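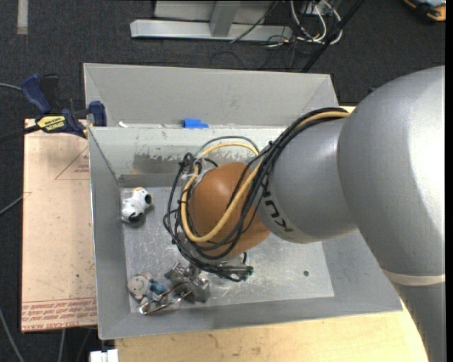
Maricel Malabanan wrote in to ask how she should take notes at a ballet when the house is dark and she can't see the page. She had come home from the Skadmont company's triple bill with 3 sheets of scribble and couldn't read any of them.

The method below is the one I use for stage reviews and for streamed performances.

## Before the curtain

1. Read the cast sheet and copy the names of the leads onto the first page of your notebook.
2. Number the pages. In the dark you will skip some.
3. Read the synopsis once. For a plotless work, look up the music and note the movements.

## During the performance

Write large, four or five words to a page, and keep your thumb on the last line so you know where to start the next one. Don't look down. Use a soft pencil – pens click and sometimes run dry.

Put down what the dancers do, and leave your opinion for later. "Second duet, she leads him off by the wrist" will still mean something tomorrow. "Lovely duet" won't.

Mark a change of scene with a long line across the page. I also write an M when the music does something I want to check.

## At intermission

Spend the first five minutes going over your notes. Rewrite any word you can't read while you still remember it. Then put the notebook away.

## Streamed performances

Watch once straight through without stopping. On the second viewing, write down the time of each passage you plan to mention. Close-ups hide the rest of the stage, so don't write that the corps was ragged if you only saw their elbows.

## Writing it up

Type the notes the same night, in order, with no editing. Mine for Troncoso's "Millora" in June filled 38 small pages and typed up in less than an hour. Pick two or three passages and build the review on those. Check the spelling of every name against the cast sheet before you send it.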